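How a Robot Learns to Tidy a Bed

Think about how you learned to fold a T-shirt. Someone probably showed you, and then you tried it, and the sleeves went wrong, and you tried again. A robot can learn from being shown too, but it needs to be shown many more times than you did.

At Casorik, people make these examples for robots. They do everyday jobs, such as straightening a pillow on a bed or folding clothes, and a computer keeps a record of how each job was done. One go at a job, from start to finish, is called an example. A big collection of examples is called a data set.

Hands like a robot's

Your hand has four fingers and a thumb, and it can feel whether cloth is thick or thin. Many robots have only a gripper, a tool that opens and closes like a pair of tongs. If you showed a robot how to fold using your bare fingers, it would be hard for the robot to copy you.

So the people making the examples hold grippers as well, one in each hand. Everything they do has to be done with the jaws of the gripper. A camera can be fixed to a gripper, so the computer gets a close view of the work.

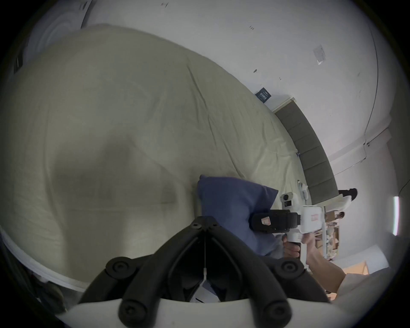 Why cloth is tricky

A wooden block is the same shape wherever you put it. Cloth changes shape every time it is touched. Drop a shirt on a bed 100 times and you will get 100 different heaps.

Siiri Nieminen plans the folding jobs at Casorik. She asks people to start with the cloth lying a different way each time. Sometimes the collar is underneath. Sometimes one sleeve is inside out. The robot has to see plenty of messy starts, or it will only know what to do with a tidy one. 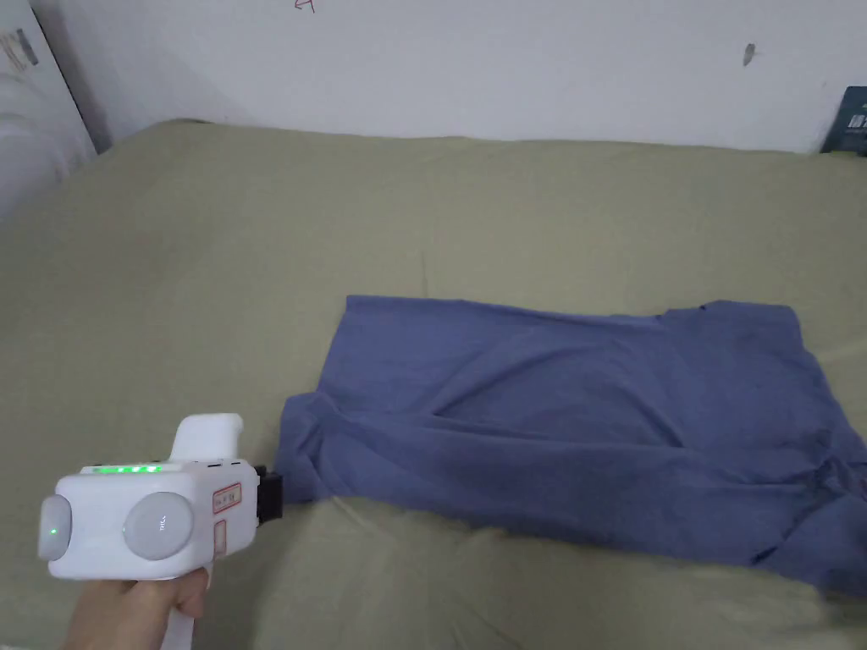

The first thing to work out is where to take hold. An edge or a corner is usually a good place. If the gripper picks up the middle, the rest of the cloth hangs down in a bunch and is hard to spread out.

Two grippers can do things that one can't. They can hold both ends of a shirt and pull it straight, or lift it together and lay it down somewhere else.
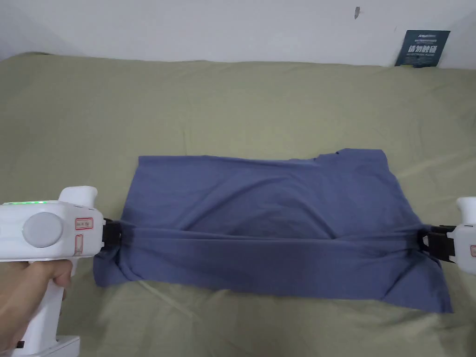

Moving slowly helps. If one side goes faster than the other, the cloth twists. New people at Casorik practise for a while before any of their work is kept.

Checking the examples

Ailsa Baird watches the recordings afterwards. In one batch of 72 she kept 59. The others had problems, such as a camera with its view blocked, or a recording that stopped too early.

Mistakes are not always thrown out. If someone drops a corner and picks it up again, the robot can learn how to fix the same mistake.

Try it yourself

You will need two pairs of kitchen tongs and an old T-shirt. Put the T-shirt on your bed and fold it in half using only the tongs. Mess it up and do it again. Did you take hold of it in the same place both times?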